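The slow death of the free office drink

There was a time when you could judge a firm by its fridge. Not its wages, which were secret, or its manners, which were poor, but the glass-fronted fridge by the lift, stocked on someone else's money and emptied on yours if you counted the hours you stayed late to be near it.

I spent four years at Tuvura, a company that sold scheduling software to dentists and had 77 staff at its peak. The fridge held three kinds of fizzy water and a ginger thing that tasted of pencils. We drank all of it. When the budget went, the ginger thing went last, and people who had mocked it for years were seen hiding cans behind the printer paper.

Jundix, two floors up, took a harder line and put in a vending machine. It charged 40p, took only exact change and kept a good deal of that. Their office manager called it "a contribution model". By the spring there was a petition with 40 signatures on it, a stirring result until you learned that several belonged to us. 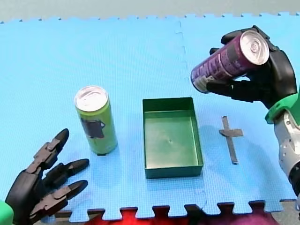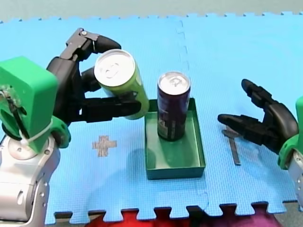 What replaced the fridge was the tap. It does still, sparkling and boiling, and it came with a laminated card explaining the three buttons, two of which have never worked. Kioko, the café downstairs, has done very well out of this. A flat white there is now the nearest thing most of the building has to a perk, and we pay for it ourselves.

I am told the free drink is coming back, at the sort of firm that wants people at their desks again. I went for an interview at one last month. They showed me the roof garden, the nap room and a fridge the size of a wardrobe. It was locked. The key, they said, was with Facilities, who work from home.

More from this section
In praise of the bad biscuit
Gusuvska: a weekend in a town with one kettle
Who keeps moving the good chair?
1,000 unread emails and how to ignore them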